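Friday, bench notes, July

Bottle + cup setup again. Table wiped, white cloth rehung behind. Still creased, didn't have time to iron it. Mared says the creases don't matter, I say they do when the light comes in from the left.

Lid off from the start today. Lid lives in the Akero tray, do NOT put it back on between rounds, Hartmut did this twice on the last batch and we lost the order.

Pink cup goes left of the bottle and toward the front. Close, not touching. Water only, no coffee, no dye.

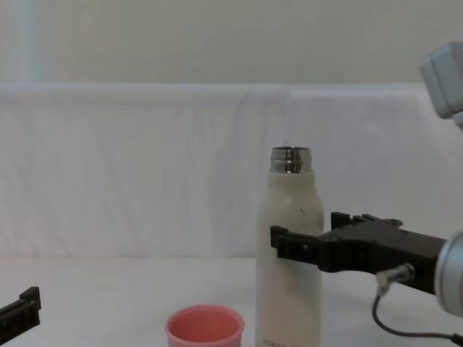

Inna thinks the fill line should be lower, she wants the bottle at 416 ml and no more, and would someone please write it on the wall. Also that the cup is too small for the job and the Vukola ones would be better. Fair on the fill line. Not swapping the cup mid-batch.

So: 416 ml in the bottle, 80 ml per pour. Measure with the jug, not by eye. Cup gets emptied into the bucket after each one and the rim wiped, otherwise the next reading is off and you can't tell by how much.

16 rounds planned before lunch. Vernon on the scale, me on the sheet. Scale needs to be zeroed with the dry cup on it, he knows, writing it down anyway for Jade who takes over at 2.

Things to keep off the tabletop: pens, phone, teh roll of tape. Anything not in the round goes at the back or in the tray. 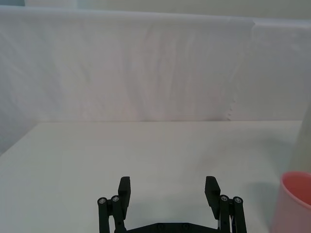 Towels: we're down to the thin ones. Asked Sandhu for more, no answer yet. Paper is ok for the rim but leaves fluff on the threads, check before refilling.

Speck on the bottle shoulder. Tried thumbnail and dish soap on it, no luck. Leaving it. Handy for lining the bottle up the same way every time, so speck stays facing front, everyone please do it like that.

Same bottle the whole batch. The Zisumov one has a narrower mouth and pours diferently, keep it in the cupboard.
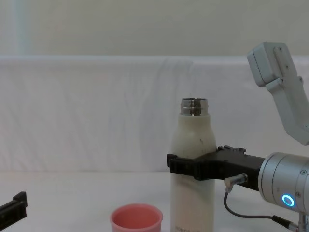 For Jade, after 2

Sheet is on the clipboard, fill in the left column first. Top up jug from the filter tap. If the cloth slips, stop and clip it again before going on. Bottle upside down on the rack when done, cup next to it, lid stays in the tray.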